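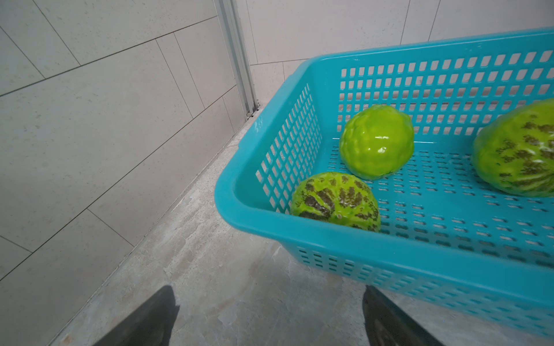 *Green fruit in a turquoise basket, seen from the gripper's side.*

# Robot sorting method gets a cautious reception

Sunday, February 16, 2020

A small research group has reported that a robot can learn to pick out and move fruit in ordinary rooms after watching people do the job by hand, with no map of the room and no list of the objects it will meet. The claim has been made before, by larger groups with more money, and it has a habit of shrinking when somebody else tries it.

The method is called Brosach. It was put together by Anca Tănase and Cornel Vlad at Ivum, a robotics laboratory that until recently worked mostly on warehouse sorting. Their report was passed round last week ahead of a workshop talk later in February. It has not yet been reviewed.

Most systems of this kind lean on one or more fixed cameras looking down at the work. Brosach uses only the view from close to the gripper, so the arm sees little besides its own two fingers and whatever is in front of them. A person guides the gripper through the task, the recordings are used to train a control program, and the program is then left to get on with it. Tănase says the approach makes it possible to collect examples in kitchens, corridors and tiled washrooms without spending a morning setting up equipment.

"The room stops being the problem," she said. "You bring the hand, you do the task, you leave. The learning happens afterwards."

That is the attractive part. The results need a closer look.

According to the report, training material was gathered at six sites. The finished program was then tried at two sites it had not been trained on. The main task was to lift a piece of fruit out of a basket and set it down elsewhere, and the authors say it managed this in most attempts. They give a single combined score for both new sites, so a reader can't tell whether the robot did equally well in each or did well in one and badly in the other. Asked about this, Vlad said the separate scores "will be in the longer version". He would not say which site had gone better.

Then there is the fruit. Green fruit on a turquoise background is a fair test of whether a program can tell similar colours apart, and the authors make a good deal of this. Shiny surfaces are awkward too, as bright highlights move when the camera does. A slotted basket adds more trouble, with bits of floor and wall showing through its sides. All of that counts in the group's favour.

But the report says little about weight, and less about damage. A glossy lime-green ball that looks like a toy is a long way from a ripe pear. There are no trials with bruised or soft produce, and no measure of how hard the fingers press. If the method is meant for kitchens or shops, as the opening page suggests, those are the first things a buyer would ask about.

Ruxandra Ciobanu, who tests picking equipment for the packing firm Overgaard and has read the report, was polite about the idea and short with the evidence.

"I like the camera placement, and I think they are right that fixed cameras are a nuisance," she said. "What I can't find is a comparison with something dull. Take an older program, give it the same recordings, and show me the gap. They compare their method with a weaker version of their method. Of course it wins."

She also questioned how attempts were counted. The report allows the arm a second try if the first grasp slips, and records the pair as one success if the second try works. It says so in a note under one of the tables. Ciobanu said that on a packing line a slip is a slip.

Vlad defended the rule. A person reaching into a basket often adjusts their grip, he said, and it would be odd to punish a machine for doing the same. He accepted that the note should have been in the main text.

A more basic worry came from Igor Kolář, who runs training courses in automation and has tried to repeat several published grasping results with his students. He pointed out that a view from the gripper loses track of things as soon as it turns away. With one fruit in a basket that hardly matters. With several, and with a long piece lying at the far end, the program has to find what it can't currently see, and the report does not explain how it decides where to look next.

"Maybe it searches, maybe it remembers, maybe it gets lucky with where things were put," Kolář said. "I would want to place the fruit myself before I believed any of it."

He may get his wish. The authors say they will release the recordings and the trained program, along with drawings for the gripper mount. No date has been given. An earlier project from the same laboratory, Dandusow, came with a similar promise, and only part of its material was ever put out. Tănase said that work had been tied up by an agreement with an outside partner and that Brosach has no such ties.

There are some signs of care in the work. The report includes a page of failures, which many do not, and it is plain about the worst of them: the arm sometimes closes on the rim of the basket instead of the fruit and tries to lift the lot. It also admits that performance drops when the basket is turned to an angle that did not come up in training. How far it drops is shown on a chart with no figures on its upright axis.

Luminița Ardeleanu, who manages the laboratory's budget, said the team had roughly nine months of funding left and would use it to add more sites and a wider range of objects. She mentioned interest from two food companies but declined to name either.

For now there is a neat way of gathering examples, a score that mixes two places into one, and a rule on second tries that most readers will miss. The workshop talk is open to questions from the floor, and Ciobanu says she has booked a seat.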